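Print this page | E-mail this page

Grasp planning on thin film: wrist camera or force threshold?

Posted by a_owusu
Colleagues are invited to comment on the planner settings for carrier bags. The Tretex build selects the grasp point from the wrist view alone.
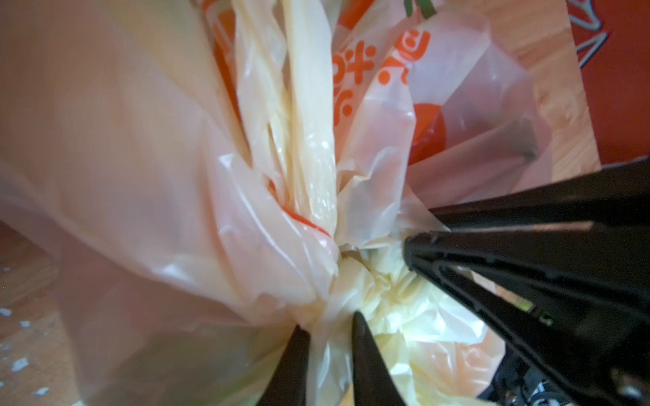
Our segmentation model was trained on 3000 frames, mostly of cartons, and it merges overlapping film into one region. I propose lowering the closing speed by 20 per cent and leaving perception as it stands.

Reply from stelmakh_v
I cannot support that. A slower close does not correct a poor grasp point. The mask should be retrained first – 200 labelled frames of translucent film would be a fair start.

Reply from kyei.berge
At Berge we retrained and saw little gain until the planner was told to look for the gathered handles. Release 17 of our configuration has the setting.

Reply from a_owusu
Thank you both. I remain doubtful about retraining, but shall test the handle setting in December and post the logs.

Print this page | E-mail this page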